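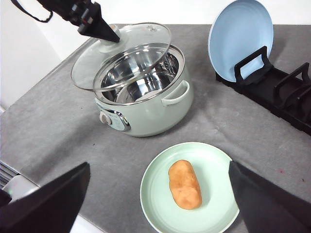 What is in the Stasten archive?

Vote tallies, episode notes and housemate records for a reality show called Quartey, covering every series I could get hold of. There are 1,354 rows in the main table, one for each housemate in each week they were still in the running, plus a few smaller tables that hang off it.

I started this as a spreadsheet to settle an argument with my brother about who had survived the most evictions (he was right, annoyingly) and it got out of hand. It now lives in a proper folder with a proper name, so it may as well have a proper README too. Last updated 2023-01-02.

What you get

weeks.csv is the big one. One row per housemate per week, with the series, the week, whether they were up for eviction, their share of the public vote if it was ever published, and what happened to them.

housemates.csv has 80 people in it. Stage name, home town as given on the launch night, age at entry, job as given on the launch night. I say "as given" because two of them later told interviewers something quite different, and I've kept the launch version for everybody so that at least it's the same kind of wrong all the way down.

tasks.csv lists the weekly tasks with the result and the forfeit. This one is patchy for the first series, when the tasks were mostly shown on the late-night live feed and I was mostly asleep.

twists.csv is my favourite and the least tidy! Fake evictions, secret rooms, swapped teams, the week they let the audience choose the menu. There's a free text column called notes where I ramble a bit. Please don't try to parse it.

Where it all came from

The bulk is from my own notes, typed up while watching. The published vote shares were read out on the results shows and I copied them by hand. Leopoldo Bermúdez, who ran the old Muleck fan forum, sent me his backups when the forum closed, and those filled 285 gaps in the weeks table. Those rows have "forum" in the source column. I've checked the ones I could against recordings and left the rest alone, so treat them as good second-hand information.

Nothing was scraped from the broadcaster's site or from anyone's social media. No phone numbers, no private accounts, no real names unless the housemate used theirs on the show.

Things that will trip you up

Vote shares don't always add up to a hundred. On nights when they read out only the bottom two, the other housemates have an empty cell, and an empty cell means "never announced". It does not mean nought. I had a very confused email in October from someone who'd filled them all with zeros and then found that half the house was wildly unpopular.

Week numbers start at one on launch night, even though the first eviction was usually in week two. The series three all-star run carries on with its own numbers and has series set to 3A. Yes, it's a letter in a column that is otherwise numbers, and yes, it will upset your software. Read the column in as text and you'll be fine.

Walkouts are marked "left" and removals are marked "removed". I used to lump them together and people wrote in about it, quite rightly.

Names with accents are saved as UTF-8. If you open the files in an old spreadsheet program you might get gibberish, so use the import option and pick the encoding yourself.

What it's good for (and what it isn't)

Lovely for charts of who was nominated when, or for checking whether winning tasks did anything for anyone's chances. People have used it for pub quizzes too, which pleases me no end.

I wouldn't use it to predict a winner. Someone on the Inivora message board built a little model from it and it picked the housemate who went out the very next week. The voting rules changed between series, some years allowed 500 votes per account and some allowed one, and that alone makes the shares hard to compare. The limit for each series is in rules.txt, where I could find it.

Please don't use it to go after the people in it either. They were on telly for a few weeks and most have gone back to ordinary jobs.

Using it and fixing it

Copy it, change it, put it in your own project. A mention of the Stasten archive is nice if you publish something. If you spot a mistake, send me the series, the week, the name and where you saw the right answer. A clip or a newspaper page is best. "I'm sure I remember" goes on my list of things to look up, and that list is long.

Still to do: the missing tasks from series one, the reunion specials, and the spelling of at least one housemate's nickname, which the captions managed differently every night.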